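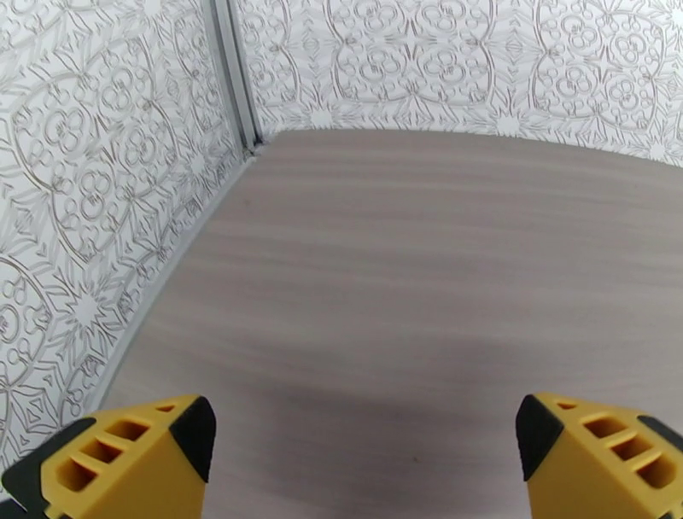 Figure 4.2 Pale wood grain on a tabletop, with patterned white panels on two sides.

Chapter 4
Surfaces That Claim to Be Something

Furniture sellers lean heavily on the word "wood". A table may be sold as oak-look, oak-style or oak-effect, and none of these terms promises that a tree was involved. Before you accept the label, ask what the grain can tell you and what it cannot.

Faint streaks running one way, as in Figure 4.2, prove very little. Printed papers have copied them for decades, and a matte finish hides the shine that once gave the cheap ones away. Delali Tetteh, who fitted shop interiors before she taught this course, asks her students to judge a top by its edge and its underside. Few of them enjoy crawling under the table, but their answers improve.

Pattern on an upright panel deserves the same doubt. An ornate line design draws the eye and says nothing about how well a panel will wipe clean. Catalogue claims such as "lasts up to 2,000 washes" should be read slowly. Washed with what, and by whom?

In this chapter we compare three desk tops from the Lappalainen and Bundex ranges, then test them with tea, heat and a door key. Keep your notes from Chapter 3 to hand. You will need the table of finishes.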